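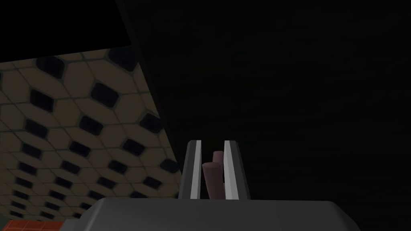 Thursday, April. Edit room, Surnau series, episode 2

Started at 10 with the casting material for Ghada. She has now read for both parts, the inspector and the brother of the poisoner, and the producers want to see the two versions next to each other before the call with Munine. I cut them to the same length so the comparison is fair. In the inspector version she is good, but we have seen her do this already in Jikton for three seasons. In the other one she speaks very slowly and it made me uncomfortable, in the way we want. If she takes it, the brother becomes a sister and the scripts must be changed from page 91.

Note for the writers: the line "you kept my coat" does not work any more if they are sisters who live together. Please look at it.

Sound of the second reading has a hum under it. I tried the filter with the usual setting and it took also the bottom of her voice, so I went back to the raw track and only lowered the pauses. Good enough for a call, not for anything else.

The old Atallah film: I watched it again in the lunch break, because the new show takes the dinner and the train from it. Our dinner is now longer than theirs. I would cut the soup completely. The train we should not touch.

Fan poll on the show page is closed, 1,598 votes, and Ghada Abou Jaoude won for the villain. I write it here only because someone will ask. It should not decide anything, but the press office was very happy about it.

Shot list for the teaser is still missing the door close-up. I asked two times. Without it I use the one from the pilot, where the handle is on the wrong side, and flip it.

To do:
- send both readings to Munine before the call
- ask for clean sound from the reading room
- new version of dinner, without soup
- find who has the key for the tape cupboard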